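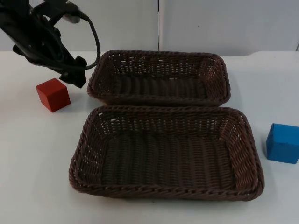 Tiempo de lectura: 5 min

Informe de avance. Remodelación de la estación de Plivside, segunda fase

Querido equipo de la Fundación Uniyal:

Os escribo con algo de retraso respecto a lo que habíamos hablado, y os pido disculpas. Quería esperar a tener cerrada la revisión del forjado del andén norte, que nos ha traído de cabeza todo el mes de julio, para poder contaros algo en firme. Ya la tenemos, y las noticias son buenas en general, aunque con un par de asuntos que prefiero explicar con calma.

Empiezo por el acceso peatonal desde Ferley. La rampa está terminada en toda su longitud y falta solamente el pasamanos del tramo alto, que el taller entregó con los anclajes girados y hubo que devolver. La pendiente ha quedado dentro de lo que pedía el proyecto y los vecinos de la calle de arriba, que tanto nos escribieron el año pasado (con toda la razón), ya han podido recorrerla con nosotros. Una señora nos pidió un banco a media subida. No estaba previsto, pero hemos encontrado sitio en el descansillo y lo vamos a poner con cargo a la partida de mobiliario, sin tocar vuestra aportación. 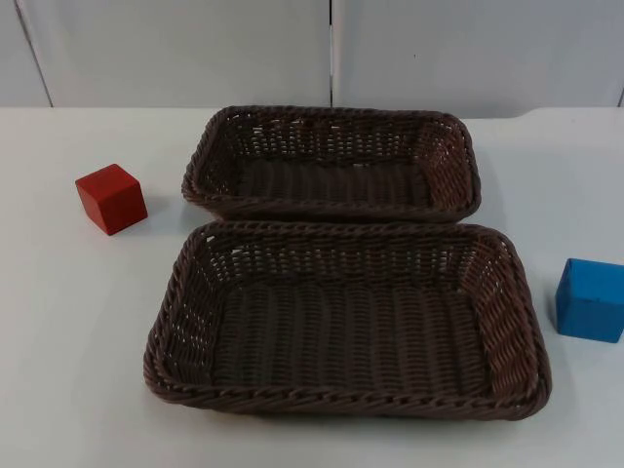
En cuanto al forjado, cuando levantamos el pavimento antiguo aparecieron más de 15 viguetas con la armadura a la vista, bastantes más de las que señalaba la inspección previa. Savita Solanki, nuestra jefa de estructuras, propuso reforzarlas por debajo en lugar de sustituirlas, y así se ha hecho. Gracias a eso el andén ha seguido abierto por las mañanas y el cierre se ha limitado a las noches, a partir de las once. El refuerzo nos ha costado dos semanas de calendario que de momento no hemos recuperado, y no quiero prometeros que las recuperemos. Si el otoño viene seco, quizá una.

El contrato con Nollov para la marquesina está firmado. Fue una negociación larga, porque ellos querían suministrar y montar por separado y nosotros insistimos en un único responsable, escarmentados por lo que pasó con las escaleras en la primera fase. Al final aceptaron, con un anticipo algo mayor del que nos habría gustado. Los planos de taller están en revisión y hemos devuelto tres detalles de encuentro con el muro existente, todos menores, salvo el del canalón, que tal como venía dibujado desaguaba encima de la taquilla.

En el presupuesto llevamos justificados 313 mil euros. Las desviaciones se concentran en el refuerzo del que os hablaba arriba y en la retirada de una canalización antigua que no figuraba en ningún plano. Ambas caben en la reserva para imprevistos, que queda, eso sí, bastante tocada. Os adjunto el cuadro por partidas en documento aparte, con las facturas ordenadas como nos pedisteis la última vez.

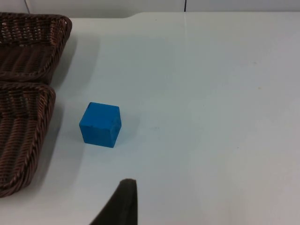

Cubo azul sobre la mesa blanca, con dos cestas trenzadas a la izquierda.

Para el próximo periodo tenemos pendiente el pasamanos, el solado definitivo del andén norte, la cimentación de la marquesina y la señalización táctil, cuyo pedido saldrá en cuanto nos confirméis el texto en el que se menciona a la Fundación. Os lo mandé hace unas semanas; si se ha perdido entre tanto correo, decídmelo y os lo reenvío encantada.

Me gustaría mucho que vinierais a verlo antes de que se monte la marquesina, mientras todavía se distingue bien la estructura vieja de la nueva. Avisadme con unos días para pediros los cascos y las botas.

Un abrazo y, de nuevo, gracias por la paciencia,
La coordinación de obra

2 comentarios · 3 veces compartido

Utilizamos cookies propias y de terceros para mejorar su experiencia. Aceptar · Configurar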